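Budgeting for a Data Collection Cell – Handout 4

Before you ask anyone for money, write down what one working station needs. Start with the hand tools, then the boring part.

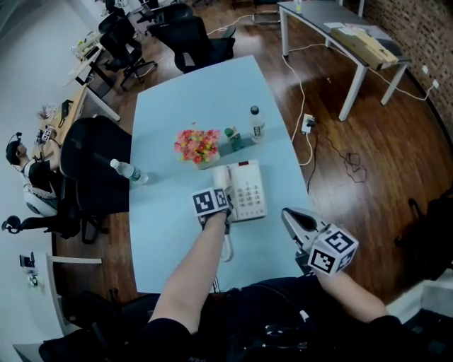 The boring part is where the budget goes to die. Last year's groups priced the gripper to the penny and forgot markers, power strips, spare jaws and chairs.

Our practice case, Plitelier:
Handheld gripper, Inard quote: 2,640
Headset, Dradomov quote: 2,000
Table props: 129
Spares and breakage: 1,000 – yes, you will spend it

Khosravi quotes less for the gripper but charges for calibration each term. Work out both over two years before falling in love with the lower number.

Shipping goes on its own line. "Misc." is a confession, and I grade it as one.

Draft budgets due 16th October, one page. Revised versions in November.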